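Mixed sets from the flea market: keep looking for the same pattern, or give up?
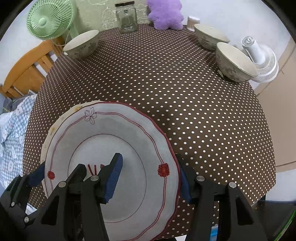

Tableware & Kitchen > Old and Secondhand

zudo_k
May 9, 2022
Hello all. I have a question about plates with red flowers, but it is more a question about collecting in general. My wife and I eat from secondhand plates only. The one in the photo is the kind we like most: white, wavy red rim, two thin lines and flowers on the border. I have no name for the pattern. At home I call it Kırmızıgül, "red rose" in Turkish, although I am not sure that the flowers are roses.

We want to have enough for a dinner with guests, and I have been looking since November. The sellers at our market have similar ones, but the red is more orange, or the rim is straight. Should I wait for the correct ones, or buy what is similar and stop worrying? My wife says the second. I would like to hear from people who have done it both ways.

Talleo
I did it both ways. First I waited 3 years for soup bowls in my mother's pattern. Then I bought similar bowls from another maker and was happy for one week. After that I saw only the difference. The white was colder than my white, and on the table this was much more visible than the flowers. So my advice is: compare the white first and the flowers after.

Martti Seppälä
I don't agree with Talleo. In my grandmother's house there were no two plates from the same set, and the table always looked good, because everything was old and everything was used. A problem comes only when you have five equal plates and one different. Then the one looks like a mistake. Make it half and half and it will look like you wanted it so.

zudo_k
Thank you both. The white I did not think about. Under the lamp in our kitchen everything looks a little yellow, so I will carry one plate with me to the market and compare outside.

closance
Take a saucer if you have it, not the dinner plate. I broke a good one in my bag this way.

And please check the red part with your finger before you pay. If you feel the paint under the finger, it is probably over the glaze, and it will become pale in the dishwasher. If it is smooth like the rest, it may be under the glaze and will live longer. This is not a perfect test, but it has helped me.

Talleo
The finger test did not work for me. I had smooth plates that lost their color in one winter. I wash all old plates by hand now, with warm water and a soft sponge, and I don't discuss it with them.

closance
Maybe your detergent is strong. Mine have been in the machine many times on the short program and I see no change.

Martti Seppälä
What price do they ask where you live? Here a seller wanted 1000 for a single plate, in our old money he would be laughed out of the market. I bought a box of mixed ones from the next table for much less, and only 2 of them had a chip.

zudo_k
It depends on the seller. The man near the entrance asks 3000 for a set and does not want to separate it. I don't need his tureen and his gravy boat, so I asked for the plates only and he became offended. I will try again at the end of the day, when he has to pack everything back into the car.

Talleo
Buy the tureen. You will be sorry later if you don't. They are always the first thing to disappear.

Martti Seppälä
He will be sorry when he looks for a place to keep it. Ours is on top of the wardrobe, and we keep buttons in it.

zudo_k
My wife has read this and she is with Martti about the tureen. I have decided to look for plain white plates with the correct white and put them between the flowered ones, half and half. If I find more of the red ones, the plain ones go to my brother. I will write again after the next market.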